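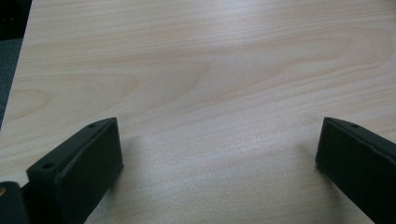
## gripper fingers, round 2

2025-08-25

Quick one before dinner. Pulled the fingers on the Rukar again - the right one had play in it at 2,671 cycles and I'd told Vesela they'd make 3,000. Oh well.

New black pair is on. Same hole pattern as before, squared tips. Opened them wide over the bare table and eyeballed the tips agianst each other, level enough for me.

Still to do:

- threadlocker on both base screws (forgot in July, never again)
- re-zero the open position, it's still set to the old 42
- wipe the rail
- order spares, Gruvex is slow

Will run it tommorow. Cable tie at the wrist needs redoing too.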